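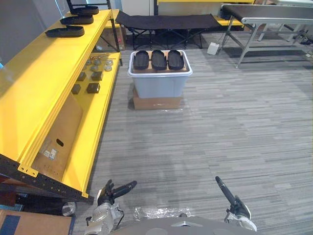
## The shelf report, April

Every spring the Sillden Tenants' Newsletter asks me to write something useful about storage, and every spring I agree because I have forgotten what happened the year before. What happened the year before was 36 emails, most of them about the word "decluttering," which I have promised not to use again after this sentence.

So, shelves. Specifically the question of what goes on which one, a matter on which my household has been divided since we moved in.

My position is that the things you use go in the middle, the things you don't go on top, and the heavy things go at the bottom where they can only fall on your foot. Feng-yi Liu in the end unit takes the opposite view. She puts the things she uses most on the very top, on the theory that having to reach for the stapler makes you ask if you really need to staple. She has owned the same box of staples for five years. I can't argue with the numbers, but I've seen how she holds her tax papers together, and it's a hair clip.

### Trays, and what ends up in them

The trouble with trays is that they come with something in them, then the something leaves, and now you have a tray. It's a perfectly good tray. It was shaped for an object you no longer own, so nothing else fits it, but it would be a shame to throw it out. I had a stack of these above the water heater until my wife asked me to name one thing I had ever put in one. I said "keys" and she asked where my keys were.

If you have a tray like that, give it until the end of the month. If it's still holding air on the first, it goes.

### Small parts

Washers, pegs, the short rod that came with the blinds, the little disc that was on the floor after the dishwasher man left. I keep mine spread out flat so I can see them all at once. This takes up a whole shelf that could hold a slow cooker, as has been mentioned to me.

Ward Van Acker, who ran the hardware counter at Proltness before it became a place that sells candles, told me he used to keep a coffee can for anything he couldn't identify. Once a year he tipped it out on newspaper, looked at it for a while, and put it all back. I asked if he had ever found a use for any of it. He said one time a lady came in needing a knob for a radio, and he had one, but it was the wrong knob.

He still has the can. He took it with him when he retired and left the clock they gave him.

### Labels

I bought 291 labels on a roll last fall and have used 2. One says LABELS. The other says MISC and is on a bin I'm now afraid of. Anyone who wants the rest can have them, they're on the table by the mailboxes. They do not stick to anything cold or slightly dusty, so plan on using them indoors and on new things only.

### Swap table

The swap table is back in the lobby through the end of April. Please don't leave food, paint, or another exercise bike. Last year's bike is still there - it has a coat on it now, and if the coat is yours, Feng-yi would like you to know it's been rained on by the ceiling. The ceiling has been reported.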